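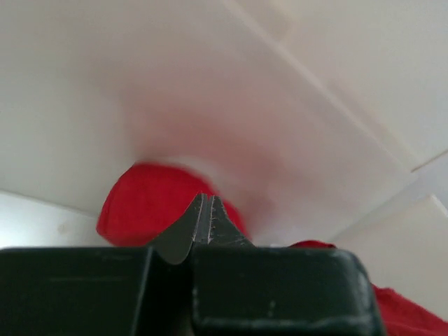 Jevex Matte Touch-Up Wax, Item 3466

Most scuff removers for dark finishes are baby oil with a nicer label. They look great for an afternoon, then the mark comes back with a greasy halo. We didn't want to stock another one. Jevex is a dry wax with pigment in it, and it does one job reasonably well: faint grey scuffs and thin pale scratch lines on matte charcoal surfaces. It hides them. Whatever the tin says, it doesn't "restore" anything, and a scratch you can catch with a fingernail will still be there.

Sold in a 57 g tin. Colors: charcoal, soft black. The maker also lists a "universal" shade, which we don't carry.

What to wipe with

Skip the Rirberg buffing pad sold alongside it. An old T-shirt is fine. Lay it out flat, cut squares from the body and leave out the seams and any print. Lavender, white, whatever you have, as long as it's been washed enough times to stop shedding dye.
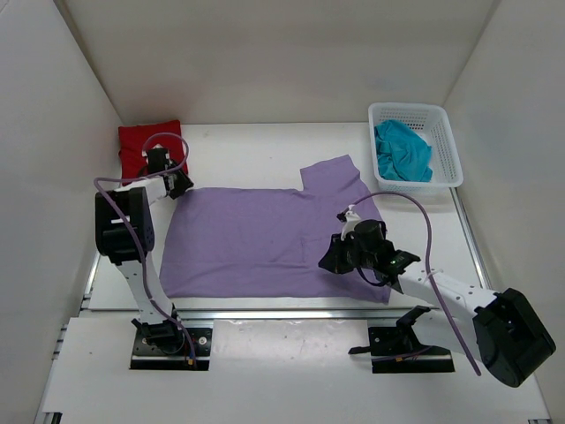 Before you order

Won't work on gloss. Two thin coats beat a thick one. The "lasts for years" claim is Jevex's, and we have no way to check it. Ours needed redoing by September.

Questions go to Araceli Cárdenas, ext. 548. Opened tins can't be returned.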